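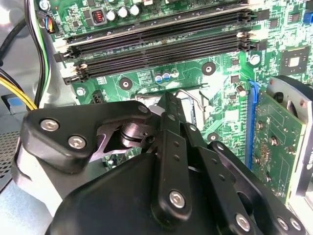
Stolline Bench Cell
For PC teardown, CPU swaps and board-level rework training

The Stolline is a tabletop arm package for shops that open up desktop computers all day long and would like some of that work done by a machine. It comes as one crate with the arm, a two-finger gripper, a wrist camera, the controller and a base plate that bolts to any solid bench. We build it at Brulbridge, and we've been having a great time with it!

What it's good at

Processor work is where we put most of our effort. Desktop sockets are a wonderful test for a small arm: there's a lever, a hinged plate, a chip that has to come straight up and go straight down, and a field of contacts underneath that you really don't want to touch. Add a power supply hanging over the board and a few cable bundles in the way and you have a job that takes real planning. If an arm can reach into a case like that and hold a chip by its edges, pulling memory or unplugging a fan lead is going to feel easy.

The long, narrow fingers are there for reach. Older office desktops leave very little room between the power supply and the socket, and the first gripper we tried (a nice one, from our Muline line) was simply too wide at the knuckles. The narrow set goes in at a slant and still closes squarely.

Planning your budget

The arm is the part everybody asks about, and it's the part you'll spend the least time thinking about once it's on the bench. Please leave room in your plan for the rest of it.

Fixtures. You need something that holds the case still. A case that slides a hair when the lever is pressed will ruin a morning. The package includes one clamp set for mid-size towers. If you handle small form factor machines too, order the second set at the same time, as the two share a rail.

Spare fingertips. They wear. We ship 2 pairs, and most training shops order more before the end of the first term.

Practice boards. Buy old ones, and buy plenty! Olga Bermúdez, who runs our setup visits, tells every new customer to set aside 31 scrap boards before the arm arrives, with sockets of the same style they plan to work on. You will bend contacts in the beginning. Better to bend them on a machine that was headed for recycling anyway.

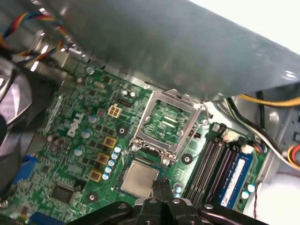

Chips are a separate line in the budget. A processor with worn edges or a heat spreader caked in old paste is harder to grip, so clean a small batch well and keep those for practice. Mixed generations are fine as long as the package size matches, but keep them in marked trays. Two chips that look alike from above can have different notches, and the arm will happily try to seat the wrong one unless your routine checks for it.

Lighting. Buy a decent diffuse lamp. Heat spreaders and power supply housings are shiny, and a bare bulb overhead gives the wrist camera a hard time. A soft panel off to one side made more difference in our own shop than any software change we tried that month.

Static protection. The base plate has a ground stud. Use it, and budget for a mat and wrist straps for the people working beside the arm.

Time. This one gets left out of nearly every purchase request we read. Plan on 106 hours of staff time for the first working routine, counting setup, teaching positions and all the do-overs. The second routine goes much faster (and is a lot more fun).

In the crate

Stolline arm with base plate and hardware
Narrow two-finger gripper
Wrist camera with cable and strain relief
Controller and power lead
Emergency stop on a long cord
Clamp set, mid-size tower
Fingertips, 2 pairs
Printed setup guide

Not included: bench, lamp, static mat, practice boards, computer for the camera software.

Before you order

Measure your bench depth with the case lying on its side and the panel off. People measure the tower standing up and then find that the arm can't get over the far wall. Leave space behind the case too, so loose leads can be draped out of the way.

Check the board layouts you see most often. Tall coolers have to be taken off by hand first, and so does anything tied down with a cable tie. Expansion cards next to the socket can usually stay in if they are short, but a card with its own fan takes up room the gripper might want. Send us a few photos of your typical machines and we'll tell you which fingers to pick.

Lever-style sockets are supported out of the box. For other styles, ask us first. We're working on them, and we'd love to hear which ones you need.

Leasing and trial units

Schools and repair shops can lease a cell through Whitfield, with the option to buy at the end. The setup visit is part of the lease. Trial units go out for 31 days, and you keep any routines you write. Orders for the March build closed on 7 March 2020, and the waiting list for the next one is open.

Questions about fit, fixtures or quotes go to Fitzgerald Crenshaw at the Brulbridge sales desk. Tell him what sort of computers you work on and how many come through in a month. If it's under 200, ask about the shared-bench plan, where two shops in the same town split one cell and each keep their own clamp sets.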